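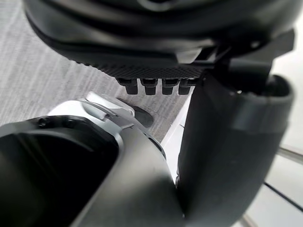

Mehrangiz Rezaei would rather shoot a wedding in January than in June, and she says so to every couple who calls. The light is low all day, the guests stay indoors together, and the venues have time to answer the phone.

She has photographed weddings in and near Westerberg for years, mostly small ones. The last she finished was at Rusorwood, a converted barn with 33 guests and a ceremony that ran nine minutes.

"I took 2,841 pictures that day," she says. "That's too many. I tell myself to slow down and then somebody's grandmother starts dancing."

The couple received 1,348 of them. Rezaei does the first cull herself, on paper proofs, before anything gets edited.

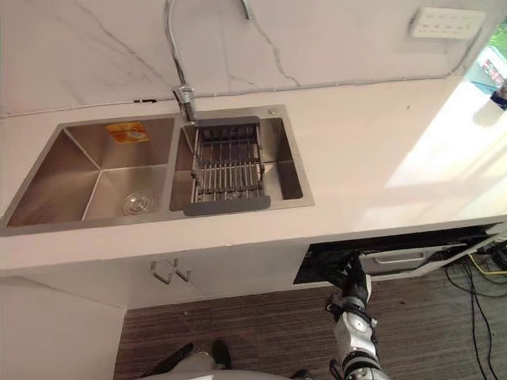
She used to hand that step to an assistant and stopped after a bride asked about a picture of her uncle that had been thrown out. It was slightly blurred. "It was the only one of him laughing," Rezaei says. "I found it and sent it. Now I look at all of them."

On timelines she is firm. Family groups come right after the ceremony, with a written list, and she wants 2 relatives who know the faces to call people over. Couples who skip the list usually lose their cocktail hour - she has seen it happen at Flolordale more than once, where the lawn is a long walk from the bar.

She does not ask for first looks and does not mind them. Rain doesn't worry her either. What she does ask is that the couple eat dinner sitting down, with no camera near them.

"I eat then too," she says. "Put that in."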